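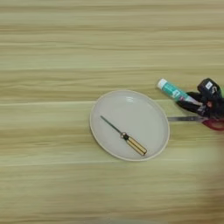
**手元皿**(てもとざら)は、机の上で修理や工作をするときに、道具や小さな部品を仮に置いておくための浅い皿である。専用の品として売られるものもあるが、多くは食器棚から下りてきた普通の平皿で、そこがこの道具のなんとも愛すべきところでもある。白い丸皿の平らな底にドライバーが一本、斜めに寝ているだけで、木目の机の一角はもう立派な作業場に見えてくる。琥珀色の透ける柄は白地によく映え、細い軸も木目の縞に紛れない。呼び名は地域や職種によってまちまちで、置き皿、道具皿、ねじ皿などともいう。本項では、家庭や小さな工房で使われる陶磁器・金属・樹脂の浅い皿を中心に、形、材質、使い方、手入れについて述べる。

## 名称

「手元皿」の「手元」は、利き手を伸ばして無理なく届く範囲を指す。机の奥に据えつける道具箱や壁掛けの工具板に対して、体の近くに置き、作業が終われば片づけてしまう皿、という意味合いが強い。

「ねじ皿」は本来、外したねじや座金を受けるための小型の皿を指す言葉で、底に磁石を仕込んだ金属製のものをこう呼ぶ人が多い。一方で、ドライバーや接着剤まで載せる大きめの平皿もねじ皿と呼ぶ人がいて、話がかみ合わないことがしばしばある。金物店で「ねじ皿をください」と頼むと、手のひらほどの黒い磁石皿が出てくるのが普通なので、平皿がほしい人は食器売り場へ行ったほうが早い。

なお「皿ねじ」はまったくの別物で、頭が平らで下側が円錐になったねじのことである。検索すると、こちらばかりが出てくる。

## 形と大きさ

### 丸皿

もっともよく使われるのが丸皿である。縁がわずかに立ち上がり、内側が広く平らなものが向いている。家庭用の修理であれば直径22センチの皿がじつに使いやすく、短めのドライバー、細い接着剤の容器、ピンセット程度なら、ほとんど縁に触れずに収まる。これより小さいと柄が縁に乗り上げ、道具がシーソーのように揺れる。揺れた拍子に柄の先へ袖が引っかかり、皿ごと回ってしまったという経験は、机で工作をする人ならきっと一度はあるはずだ。

縁の高さは見過ごされがちだが、使い心地を大きく左右する。高さ9ミリ前後という数字を挙げる人もいるが、本当のところは縁の傾きとの兼ね合いで決まる。緩やかに外へ開いた縁は指先を差し込みやすく、垂直に近い縁は小さなねじをしっかり受け止める。どちらを好むかは、何を載せる時間が長いかによる。

### 角皿・長皿

長い道具を並べるなら、焼き魚用の長皿が抜群によい。柄を揃えて並べられるうえに、机の手前の縁と平行に置けるので場所を取らない。ただし四隅に削りかすがたまりやすく、拭き取りには少し手間がかかる。

### 仕切り皿

子ども用のランチプレートのように、内側が区切られた皿である。分解の順に部品を入れていく使い方で、時計や玩具の修理をする人に根強い人気がある。仕切りの山が邪魔をして長い道具は寝かせられないので、平皿と組み合わせて使われることが多い。

## 材質

**陶磁器** 重さがあり、机の上で動きにくい。表面が硬く、金属の先端が当たっても深い傷になりにくいが、釉薬の上に鉛筆で引いたような灰色の線が残ることがある。これは金属のほうが削れて付着したもので、たいていはクリームクレンザーで落ちる。落としたときに割れるのが最大の弱点である。

**ほうろう** 鉄の丈夫さとガラス質の拭きやすさを兼ね備え、しかも裏から磁石を当てれば中の鉄のねじを留めておける。裏に貼る磁石は薄いものでよい。縁が欠けると下地から錆びが出る。

**ステンレス** 油や溶剤に強く、自転車や機械の整備に向く。反面、明るい照明の下では照り返しが強く、銀色の小ねじを見失いやすい。底に布や紙を一枚敷くと見違えるほど使いやすくなる。

**メラミンなどの樹脂** 軽くて割れにくく、子どもとの工作に最適である。溶剤を含む接着剤には弱いものがあり、こぼした跡が曇りとなって残る。はんだごてのような熱い道具を置くことは避ける。

**木** 手触りがよく、道具を置いたときの音がやわらかい。木彫や革細工の人が好んで使う。接着剤が染み込むと取れないため、塗装のある盆が選ばれやすい。

## 色

手元皿の色については、白を推す声が圧倒的に多い。黒いねじ、真鍮の釘、色つきの柄、赤い部品、そのどれもがはっきり見えるからである。逆に、白い樹脂部品や半透明の小さなパッキンを扱うときには、白い皿ほど困るものはない。紺や深緑の皿を一枚持っておくと、こうした場面で驚くほど助かる。

つやも大切である。光沢の強い皿は頭上の灯りを映し、その明るい部分に置いた細い金属がすっと消えてしまう。つや消しの皿なら反射がやわらぐが、汚れは落ちにくくなる。模様のある皿は一般に不向きとされるものの、中央に小さな花が一つあるだけの古い皿を「花の上はねじ、花の下は座金」と決めて使う人もいて、これはこれでなかなか楽しい。

## 載せるもの

典型的な内容は、いま使っている道具と、次に使う道具である。ドライバーと接着剤、ピンセットと替え刃の容器、針と糸切りといった組み合わせがよく見られる。

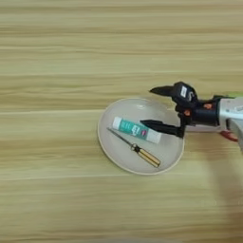
*浅い丸皿に、白地に緑の帯の入った細長い容器とドライバーを並べた例。どちらも左上から右下へ向けて寝かせてある。*

向きを揃えて置くのは見た目のためでもあるが、手の動きとしても理にかなっている。右利きの人が皿の右手前から手を入れるとき、柄がそちらを向いていれば、視線を作業面に残したまま握ることができる。左利きの人は、鏡に映したように反対へ傾けるとよい。

細長い容器は、キャップを閉めてから皿に入れるのが基本である。とくに液状やペースト状のものは、寝かせている間に口へ回ってくる。皿の中でにじんだだけなら拭けば済むが、隣のドライバーの柄に付くと、次に握ったときに手へ移り、手から作品へ移る。スティック状の糊であっても、出したまま寝かせると先端に木くずがつき、最初のひと塗りがざらざらになってしまう。

### 載せすぎ

皿は広がりのある平面なので、つい何でも載せたくなる。しかし道具が重なり合うと、一本取るたびに別の一本が転がり、手元皿のよさは失われる。使い慣れた人の皿は、たいてい拍子抜けするほどすいている。底の白が見えている部分は、これから外すねじのための席である。

小さな部品と重い道具を同じ皿に入れる場合には、部品の側にさらに小さな豆皿を入れ子にする。醤油皿はこのために生まれてきたのではと思うほど具合がよい。

### 刃物の扱い

刃物を皿に入れるかどうかは、流儀が大きく分かれる。カッターは刃をしまえば皿に入れてよいとする人が多い。はさみは輪の部分が大きく、皿に載せると場所を取り、縁にも乗り上げるため、皿の脇の机にじかに置く人が少なくない。

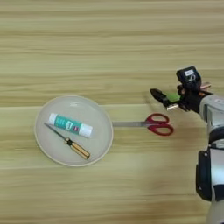
*皿の右側、机にじかに横たえたはさみ。赤い持ち手が右、銀色の刃先が皿の縁のほうを向いている。*

脇に置くときは、刃を閉じ、机の端から離しておく。持ち手が明るい色のはさみは、木の机の上でもすぐに目に入るのがうれしい。子どもと一緒に使う机では、はさみのために別の長皿を用意し、使った人が必ずそこへ戻す、という約束にすると落ち着く。

千枚通しや目打ちのように先端がむき出しの道具は、コルク栓を先に刺してから皿に入れる。コルクがなければ消しゴムの切れ端でもよい。

## 置く場所

利き手の側の、作業物より少し奥が定位置とされる。手前に置くと袖が触れやすく、奥すぎると腕が作業物の上を通る。木目の通った机では、皿の位置を木目の一本に合わせて覚えておくという小技があり、目を離しても手がそこへ戻るようになる。

机の面が硬い場合、陶磁器の皿は置くたびに音がする。裏に薄いフェルトを貼るか、布巾を一枚敷くと静かになり、天板も傷まない。高台(こうだい)の削りが粗い皿は、やわらかい木の天板に輪の形の傷を残すことがあるので、使い始める前に裏を指でなぞって確かめておきたい。紙やすりで軽くならすだけでも、ずいぶん違う。

## 手順の例

家庭で椅子のがたつきを直す場合を取り上げる。

1. 空の皿を利き手側に置く。
2. 使うドライバーを一本選び、柄を手前に向けて皿に寝かせる。
3. 外したねじを、外した位置のとおりに皿の空いた側へ並べる。
4. 接着剤を使うときは、塗り終えてキャップを閉め、皿へ戻す。
5. 組み直して皿を見る。ねじが残っていれば、どこかを飛ばしている。

最後の一手がすばらしい。手元皿は道具の置き場であると同時に、作業の残りを知らせる表示板でもある。ねじが一つ残った皿ほど雄弁なものはなく、椅子をひっくり返して穴を探すあの数分間まで含めて、修理の楽しみと言いたくなる。

## 歴史と普及

食器を作業に転用する習慣は古く、起源を一つに定めることはできない。裁縫で小皿に待ち針やボタンを入れること、絵を描く人が欠けた皿で絵具を溶くことなどは、いずれも手元皿の親戚といえる。

平皿を修理の道具として意識的に紹介した例に、時計修理を手がけたヨウコ・ケットゥネン(Jouko Kettunen)の講習がある。ケットゥネンは受講者に、工具を広げる前にまず皿を一枚置かせた。講習の手引きには「皿に載らない量の道具を出すときは、仕事を二つに分けよ」とあり、この一文は今も愛好者の間でよく引かれる。弟子筋にあたるヘイッキ・ヴァルトネン(Heikki Valtonen)は、これを自転車整備に持ち込み、ほうろうの皿の裏に磁石を貼る方法を広めた。

工芸の側では、陶芸家のドメニカ・クスター(Domenica Kuster)が、初めから道具を載せるための皿を焼いた。「エメン」(Emen)と名づけられたその連作は5枚からなり、縁の傾きが一枚ずつ異なる。最も重いものは410グラムで、手に取るとずしりと頼もしい。クスターは内側の釉薬をつや消しに、縁だけをわずかに温かみのある色に仕上げた。縁の色が違うと、うつむいて作業している間も皿の境目が目の端でわかるのだという。

樹脂製では、ロルトウ(Loltow)の浅皿「ストゥンデロ」(Stundero)が知られる。紺と白の表裏で色が異なり、部品に合わせて裏返して使える。縁が両面に立っているため積み重ねがやや不安定で、収納には工夫がいる。

## 教育での利用

木工や裁縫の教室では、一人に一枚の皿を配る方式がある。ザムフィラ・スルドゥ(Zamfira Surdu)が開く修理教室「レストレポ」(Restrepo)では、皿の裏に動物の絵が描かれており、参加者は自分の動物を覚えて席につく。道具を借りるときは皿を持って棚へ行き、返すときも皿ごと持っていく。両手で皿を運ぶので、ドライバーを握ったまま歩き回る子が減ったとスルドゥは記録している。

同じ教室では、2023年1月24日(火曜日)に皿だけを主題にした会が開かれた。参加者は家から持ち寄った皿に同じ道具を載せ、取りやすさ、音、見やすさを比べている。いちばん評判がよかったのは、菓子の景品だったという薄手の白い皿である。6月にも続きの会があり、そのときは豆皿が主役になった。

## 手入れと保管

使い終えたら、まず中身を全部出す。削りかすは水で流す前に乾いた刷毛で払う。細かい鉄粉を濡れたまま放っておくと、陶磁器の表面に赤茶色の点がつくことがある。点になってしまったものは、重曹を水で練って軽くこすると薄くなる。

固まった接着剤は、種類によって扱いが異なる。

- 水性の糊:ぬるま湯にしばらく浸し、布で拭う。
- 木工用接着剤:乾いてから爪か竹べらで端を起こすと、膜のままきれいにはがれる。これがまた気持ちよい。
- 瞬間接着剤:陶磁器であれば専用のはがし液を使う。樹脂の皿は表面を傷めるおそれがあるため、目立たない裏側で試す。
- 二液型の接着剤:硬化後は取りにくい。混ぜる作業は紙やフィルムの上で行い、皿の上では行わない。

**作業に使った皿を食卓に戻してはならない。** 見た目が清潔でも、油や溶剤、金属の粉が貫入(釉薬の細かいひび)に残ることがある。取り違えを防ぐには、裏に油性の塗料で印をつけ、食器棚とは別の場所にしまう。工具箱の蓋の内側に皿がぴたりと入ることもあり、そういう組み合わせを見つけた人の喜びようは、はたから見てもほほえましい。

## 類似の道具

**磁石皿** 底に磁石を備えた金属の皿。車体の側面にも貼りつく。真鍮やアルミのねじには効かない。

**工作マット** 切断用の下敷き。面は広いが縁がないため、丸いものが転がる。手元皿をマットの角に置いて併用するのが定番である。

**工具ロール** 布に道具を差して巻くもの。持ち運びと保管に優れるが、作業中の出し入れでは皿のほうが早い。

**ペントレイ** 文具用の細長い盆。長皿とほぼ同じように使え、内側がやわらかい材で覆われたものは、精密ドライバーの置き場として申し分ない。

**膿盆** 医療用のそら豆形の容器。縁が高く、模型の塗装をする人が筆洗いの受けに使うことがある。

## 議論

皿をめぐる好みの違いは、愛好者の会報などで長く語られてきた。代表的なのは「先端を奥に向けるか、横に向けるか」である。奥向きを支持する人は握りやすさを、横向きを支持する人は手首の安全を挙げる。模型製作者のティンヤウ・ツェン(Tin-yau Tseng)は斜め置きを提唱し、柄が皿の右下、先端が左上に来る角度なら両者の利点が得られるとした。丸い皿では対角に置いても余白が左右にまとまって残り、ねじの置き場が確保できるというのがツェンの説明である。

もう一つの話題は、皿を何枚使うかである。一枚に収めてこそという人もいれば、道具用と部品用の二枚を勧める人もいる。二枚使いでは大きさの違う皿を選ぶと、重ねてしまうときに収まりがよい。欠けた皿を使い続けることの是非も折にふれて論じられ、欠けの断面で指を切るおそれがあるため、金継ぎや耐水やすりで角を落としてから使うことが勧められている。

## 関連項目

- 豆皿
- 膿盆
- 工作マット
- 高台
- 皿ねじ
- 針山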